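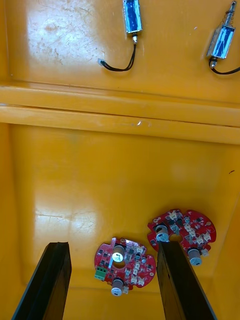 I finally cleared off the electronics end of the workbench this weekend, and I have to say it feels pretty good! If you've been reading this newsletter since December you know that end of the bench is where projects go to lie down for a while. There was a half-built doorbell, a bag of mystery screws, and three coffee mugs (one of them my wife's, and yes, she had been looking for it).

The thing that changed my mind was the small parts. I used to toss all of it into one big drawer -- coils, boards, springs, whatever -- and every time I wanted a solenoid I'd pull out a wad of tangled black wire with four other things hanging off it. So now the solenoids get their own spot, the little push-pull kind with the blue coil and the metal frame. They're small, but the leads will grab anything they touch. I give each one a bit of elbow room and let the wires curl the way they want to. Please don't fold them tight and put a rubber band around them. I did that for years and ended up with a broken wire right at the coil, and that's a miserable place to solder.

Check the springs while you're at it. Push the plunger in with a fingertip and let go. If it comes back with a snap, great, put it away. If it sort of thinks about it first, put it in the "later" cup. My later cup is very full.

Round boards are the other headache. I love how they look, especially the red ones with a hole in the middle, but they don't stack worth a darn and they roll if you stand them on edge. Birger Lunde wrote in to say he threads his on a wooden dowel like donuts, with a paper washer between each one. I tried it Saturday and I'm sold! Just go easy if your boards have notched edges, they catch on sleeves.

I'm also a convert to yellow plastic for anything I sort parts in. I had a gray tray from Baidoo for ages and lost so many tiny black screws in the corners of it. On yellow everything jumps right out at you. It does get scuffed and shiny under a lamp, so I tilt mine a little away from me to keep the glare down. The Comow trays are nice too, a bit deep for my taste, and they were 31 dollars for a set of 2 the last time I looked.

Next up is the wire drawer. I counted 78 odd lengths in there before I gave up and made lunch -- so if you have a system for wire that doesn't involve sandwich bags, write to me. I have tried sandwich bags.

14 comments
Shared 9 times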